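4.3 Cleaning the Cellano worktop heater

1. Switch off at the wall and wait 12 minutes.
2. Slide out the drip tray and empty it.
3. Wipe the casing with a damp cloth.

Caution: do not use scouring powder — it will scratch the coating.

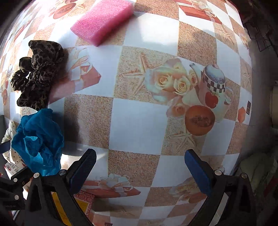

The drip tray may be washed by hand in warm water. A foam sponge, such as the pink one on the checked tablecloth, is suitable for the tray but must not be pushed into the vents. Refit the tray before switching on.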